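Olwood Readers & Writers Board
Forum > Short Fiction > Prizes and Publishing

Thread: Second collection – has anyone gone back to the same small press?

gatepost_ann
Posted 2022-02-23
My first book of stories came out with Prenmont three years ago. It did all right for what it was, got one decent review and was longlisted for a regional prize. I now have a second manuscript, 16 stories, most of them already in magazines, and I need to decide where it goes first. Prenmont have first refusal under the old contract. I have 30 days from when I tell them it's finished. I'm happy with them on the whole but the cover was poor and they did very little after the launch. Has anyone here gone back to the same small press for a second collection, and was it worth it?

millrace
I did. Same editor both times, and that was the main reason. She knew what I was trying to do and I didn't have to explain why half my endings are the way they are. The money was no better. If your editor is still there I'd stay.

gatepost_ann
She left last year. Liya Admasu has taken over fiction. I've exchanged two emails with her and she seemed fine.

Tobermory Jack
Then it isn't the same press, is it. A small press is one or two people. If the person who bought your first book has gone you're starting again with strangers who happen to have your details on file. I'd send it out widely.

millrace
She can't send it out widely if they have first refusal. That's the point of the clause.

Tobermory Jack
Depends on the wording. First refusal and a first look are different things. With a first look you show it to them before anyone else and if you don't like the offer you walk. With first refusal they can often match whatever somebody else offers. Plenty of small presses use one phrase when they mean the other. Read the clause.

gatepost_ann
I've just dug it out. It says the publisher "shall have the first opportunity to read and consider the Author's next work of short fiction" and then the 30 days. Nothing about matching.

Tobermory Jack
That's a look, then. I'm not a solicitor, but I've signed 5 of these things and that's how mine worked.
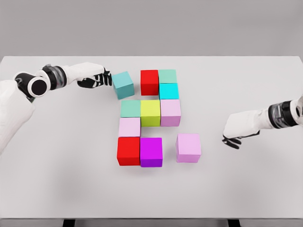
fenwick_reads
Does a novel count as the next work under a clause like that?

Tobermory Jack
A clause that says "short fiction" covers short fiction only, so a novel could go anywhere you like. If it said "next work" or "next book-length work" the novel would be caught as well, and you would have to show it to them first.

fenwick_reads
Thanks. Mine says "next full-length work", which I suppose means everything.

millrace
It does. You can ask them to release you in writing. Mine did it by email the same afternoon for a children's book they had no use for.

Hattie B
Can I put in a word for Brandemik? They did my second book after a first with somebody else. The editing was thorough, three rounds, and they paid for a proofreader. They take a long time to reply. I waited eight months and chased twice.

Tobermory Jack
Eight months is ridiculous for a collection.

Hattie B
It was a long wait but the book was much better at the end of it. I had two stories that shared a narrator and hadn't noticed they contradicted each other about the year her father died. My first publisher would have let that through.

Tobermory Jack
A friend with a pencil would have caught that for the price of lunch.

Hattie B
Mine didn't, and four of them read it.

Meron Hailu
I used to run the shortlist readings for the Hennessy, so I'll say something about prizes as Ann mentioned one. Judges don't care who published you. They do get annoyed when a book turns up late or the press has filled in the form wrongly, and it happens more than you'd think. Ask any press you're considering which prizes they enter and who pays the fee. Get it in the contract if you can. Some presses will only enter one title a year and it may well be the poetry.

gatepost_ann
That's useful. Prenmont entered me for the one I was longlisted for but I found out later they'd missed another deadline. They told me it had gone in.

millrace
That would bother me more than the cover.

Meron Hailu
It would bother me too. Also check the rules for your own eligibility. Several of the regional ones need you to have lived in the area for a set time before the closing date, and people move house without thinking about it.

gatepost_ann
I'm still in the same place, so I'm all right there. Closing date for the one I want is the end of March, for books already out, so I'm aiming at next year whatever happens.

oldquarto
I'm going to disagree with most of this. Second collections sell fewer copies than first ones, in my shop anyway. The local paper ran something on the first because it was a first. For the second you need a press that will get it into shops, and most of what's been discussed here is editing and prizes. Ask who their sales reps are. Ask if the books are returnable. If they aren't returnable I can take 2 copies at most, however much I like the author.

Hattie B
Fair, but nobody buys a badly edited book twice either.

oldquarto
Customers don't know it's badly edited until they've paid for it.

millrace
Bleak.

oldquarto
I've had the shop a long time. I'd also say think about the title. Customers come in asking for a title and get it half right, and if it's six words long with a comma in it I can't find it for them.

gatepost_ann
The working title is seven words with a comma. I'll look at that.

Right, what I think I'll do is send it to Liya Admasu when the last story is finished, wait the 30 days, and ask about reps, returns and prize entries before I say anything about terms. If the answers are vague it goes to Brandemik and I'll put up with the wait.

Tobermory Jack
Send it in writing and keep the date. The 30 days should start when they receive it – don't let them tell you it starts when somebody gets round to opening it.

fenwick_reads
How many of the 16 are unpublished, out of interest? I was told a collection needs some new work in it.

gatepost_ann
Three, and the one I'm still finishing is the longest. My old editor liked to open with something unseen so I'll probably do that again.

Hattie B
Brandemik put my new one last. Check the magazines have given your rights back before you send it, one of mine had a twelve-month hold and I had to write and ask.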